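Trekard Roll-Call Voting System
Set-up guide for clerks

Section 6. Preparing the chamber for a recorded vote

Carry out this section after the desk units have been mounted (Section 4) and the member list has been loaded (Section 5). The steps apply to a full assembly and to a standing committee. Differences are marked.

You need the clerk key, the printed seating plan and access to the Vurel base station. Members do not need to be present until 6.3.

6.1 Opening a session

1. Turn on the base station and wait for the green light. Start-up takes up to 40 seconds.
2. Insert the clerk key and enter your code.
3. On the main screen, choose Session, then New.
4. Select the body that is meeting. For a committee, select the committee by name. Do not open a full session and mark members absent.
5. Check the number of seats shown against the seating plan. A chamber set up for 67 members must show 67 seats, including vacant ones.

Note: A vacant seat stays in the count of total seats unless it has been set to Excluded in the member list. Under most rules of procedure, this affects the absolute majority but has no effect on a simple majority.
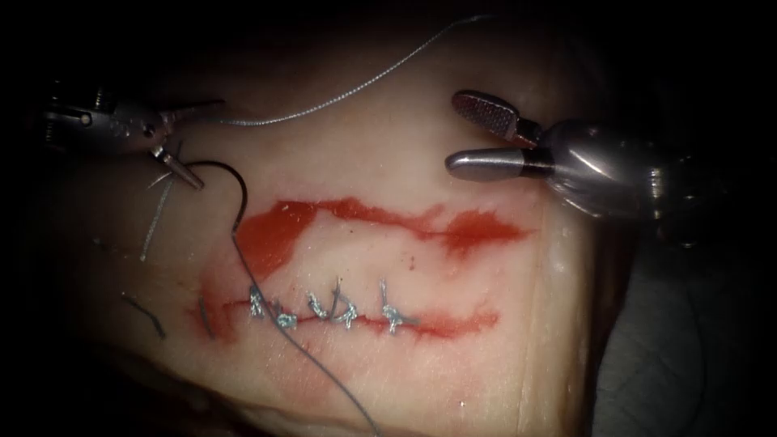 6.2 Setting the majority rule

1. Choose Session, then Rules.
2. Select one of the stored rules: simple majority, absolute majority, two-thirds of those present, or two-thirds of all seats.
3. If the vote concerns a constitutional amendment or a treaty, confirm the rule with the presiding officer before going on.
4. Set the treatment of abstentions. "Counted as present" is the factory setting.
5. Press Store. The rule appears in the top line of the clerk screen and stays there until the session is closed.

Caution: The rule cannot be changed while a vote is open. If the wrong rule has been stored, cancel the vote, correct the rule and call the vote again. The canceled vote remains in the log with the code 849 and is printed in the record as "not taken."

Fractions are always rounded up. Two-thirds of 67 is therefore 45 votes. The system does not accept a threshold typed in by hand except in service mode.

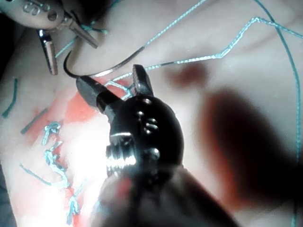 Page last changed: February

6.3 Testing the desk units

1. Choose Test, then All Desks. Each unit lights its three keys in turn - yes, no, abstain.
2. Ask members, or staff standing in for them, to press each key once.
3. Compare the result with the seating plan. A seat shown in gray has not answered.
4. For a gray seat, unplug the unit, plug it back in and repeat the test for that seat only.
5. If the seat is still gray, assign a spare unit under Desks, then Replace. Write the number of the spare on the seating plan.
6. Clear the test results before the sitting begins.

Caution: Test results that have not been cleared are held as an open vote. The system will refuse to start a new one.

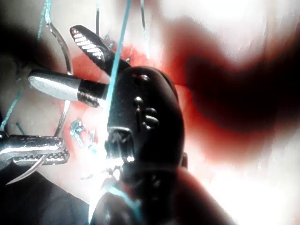
6.4 Proxy and remote votes

Proxy votes are off by default. Turn them on only if the rules of the body allow them.

1. Choose Session, then Proxies.
2. Enter the seat number of the absent member and the seat number of the member who holds the proxy.
3. Scan the signed form. The proxy stays inactive until a form is attached.
4. Read the list of proxies to the presiding officer before the first vote.

A member may hold one proxy. A second entry for the same holder is rejected. If the absent member arrives, the proxy ends when that member signs in at the desk.

Note: Remote voting needs the Trilton gateway, covered in Section 9. Remote votes appear in the same table as desk votes and carry the letter R.

6.5 Storing the record

The base station keeps over 4,000 votes. When the memory is nearly full, the oldest records are locked and must be exported before they can be deleted.

1. Choose Records, then Export.
2. Select the session and the format used by your archive.
3. Sign the export with the clerk key.
4. Leave the key in place until "Export complete" appears.

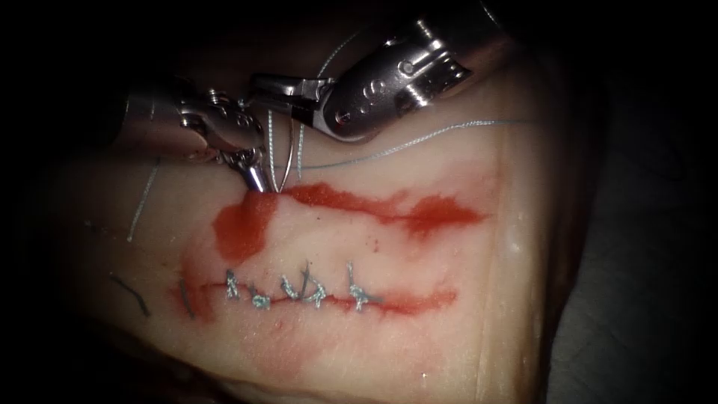 Aldana Cisternas

6.6 Closing the session

1. Check that no vote is open.
2. Choose Session, then Close. Any proxies entered for the session are deleted.
3. Print the summary and have it signed by the presiding officer.
4. Remove the clerk key. Turn off the base station at the front switch, not at the wall.

If the session is suspended and will resume the same day, choose Suspend instead of Close. Stored rules and proxies are kept, but the desk test in 6.3 must be repeated before the next vote.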